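The wear part is the product

Opinion

Vendors of small parallel-jaw grippers sell on stroke and payload. Hundton's two-finger kit is no exception: the first page of the data sheet gives both, the second gives repeatability, and the fingers themselves get one line near the end. I think that order is backward, and I think it matters to anyone deciding between the kit at $2,568 and the Follport service plan at $292 a month.

The body of such a gripper changes very little over its life. The fingers are what the customer uses up. They touch the table, the bin wall and the part, and on tabletop work they touch all three many times an hour.

Open over a bare table, the tapered black fingers carry pale scuffs and specks. On the left one the thin streaks gather along the inner edge, just below the tip. Each finger is slotted lengthwise and has a visible screw lower down. None of this is damage in any useful sense. It is surface wear, and a quote should say what the supplier proposes to do about it. 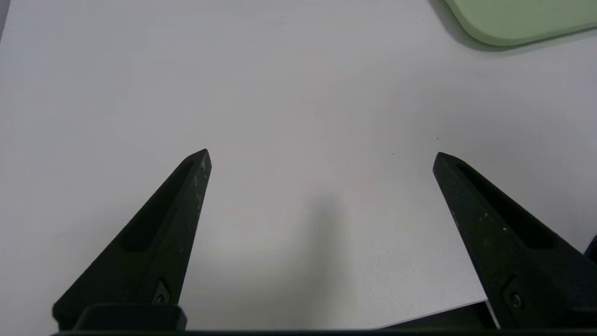
What the kit includes

Hundton ships 2 pairs of fingers and a hex key. Replacement pairs are sold separately, and the manual has no inspection interval. It says to replace fingers "when worn." Worn by how much, and measured where, is left to the buyer. A tip radius would do. A go/no-go gauge would be better and would cost very little to put in the box.

Payload figures don't help with this choice either. A drawing compass in a frosted plastic case weighs next to nothing, yet it is a fair test of a finger. The walls are smooth, the bottom end is rounded, and the useful contact is along the two long sides. With the case upright between the fingers and the woven side of a basket behind it, clearance and finger profile count for more than rated force. I would take a supplier's grip data on ten such objects over another decimal place of repeatability.

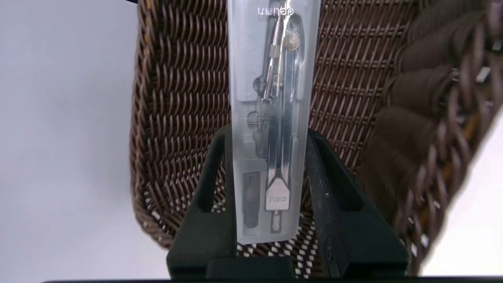
Britta Hamann disagrees, and wrote to say that finger wear is a consumables question which any competent shop settles in its first month. At Pludham, she says, they log every pair and discard at 97 hours of contact time, worn or not, and a gauge would only invite arguments at shift change.

Her rule is sound for a shop that runs one job. Mixed work is harder, as contact hours on cartons and contact hours on a hard tabletop are different things. Follport at least covers finger replacement in the monthly fee, on request and without a form. Brandes offers the same in its upper tier only.

My recommendation is to buy the kit if you have someone to keep the log, and to take the plan if you don't. In either case, ask for the wear limit in writing before you sign.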